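May 2019
Rhubarb cordial, batch 5

Continued from the page with the coffee stain. Same rhubarb as before, from the Bomholm crates, washed and cut short. After trimming I have 1,418 g. Sugar is the same weight as the rhubarb. I wanted to go lower with the sugar but we decided to change only one thing at a time, and this time it is the temperature.

Bench wiped, scale set to zero, jars labeled before filling (last time I labeled after, and I still do not know which one was batch 3).

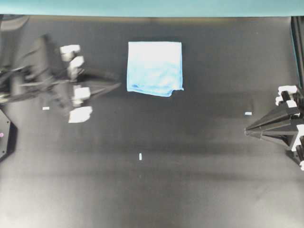
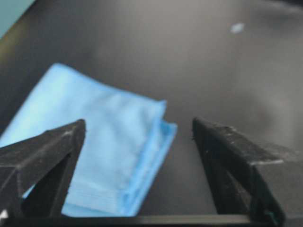

Elin Howells has written in the margin of my last entry that the cordial is too sweet for a sour and too thin for a highball, and that I should taste it in a drink before I write "good" next to it. She is right. From now on I write "good" only after the drink. In the jar everything tastes good, it is sugar and fruit.

Method today. Rhubarb and sugar together in the bag, air pressed out by hand, water bath at 60 °C. The earlier batches were made in the pot, and the pot gave me the jam smell. I know that smell from my grandmother's kitchen and I like it, but in a drink with gin it takes all the place. The bag stayed in the bath for 2 hours. I turned it over when I remembered, so the color was a little stronger on one side. Then into cold water with ice, then strained through the fine cloth without pressing.

Color: pink, clear, more to the side of salmon than of strawberry. The pot version was brown at the edges after one night in the fridge. I will look at this one again tomorrow morning before I am too happy.

Smell: green, like the stem when you break it. Some cucumber. No jam.

Taste from spoon: sweet first, acid comes slowly and stays. Less sharp than the pot version. I expected the opposite and I cannot explain it. Maybe the longer cooking concentrates the acid together with everything else. Ask Rhydian Dafis, he will have read something about it.

In the drink (sour, with the Barros gin, lemon, egg white, shaken dry and then with ice): the lemon is too much now. Rhubarb brings already its own acid and the two are fighting. I made the second glass with half of the lemon and it was much better, but the foam was weaker and fell down before I finished writing this line. I am not sure if the foam has to do with the lemon or with my arm, which was tired. Repeat with fresh arm.

In the drink (highball, soda, same gin, no lemon): this is the one. Long, dry enough, and the pink stays when the soda goes in. It needs something bitter in the end. I tried a few drops of the Cloka bitters and it became heavy, like medicine. Then grapefruit peel, only squeezed over and thrown away, and this was correct. So here I write it: good.

Left on the bench: the strained rhubarb. It still has a lot of flavor and I feel bad every time it goes to the compost. Ye-ji Cho suggests to dry it in the low oven and grind it with salt for the rim. I put one tray in. The pieces are thin on one end and thick on the other, so the thin ends got dark while the middle was still soft. Next time cut all in the same size before cooking, it is a small work and it saves the tray.

Vinegar question, still open. Nermina Spahić wants a shrub for the guests without alcohol and I agree we need one, the list for July has only lemonade and the tomato thing. A small jar of today's cordial is now mixed with cider vinegar, one part to four. At the moment it tastes like salad. I know from the raspberry that it needs to rest, so I do not judge. The jar is in the back of the fridge, top shelf, with the green tape. Please do not put it on salad.

For Nukilero (the evening in the courtyard) we still have to decide between bottles prepared before and drinks made one by one. With this cordial I vote for bottles: gin, cordial and water together, kept cold, soda only in the glass. The dilution I have not calculated. In my test I just added water until it tasted like a drink that was already stirred, and I forgot to weigh the water. Stupid. It means the test has to be done again with the scale.

To do:
check color in the morning, compare with the pot jar
sour again, half lemon, other person shakes
bottle test with weighed water
order lemons, fewer than last week
ask Rima Chidiac if she can get the thin red stems again, the thick green ones give almost no color
clean the strainer properly, it smells of the coconut from before

Added later: the sour tasted again after standing in the glass with no ice. The rhubarb comes much more forward when it is warm, and the egg is not nice at all. So for that one a small glass, very cold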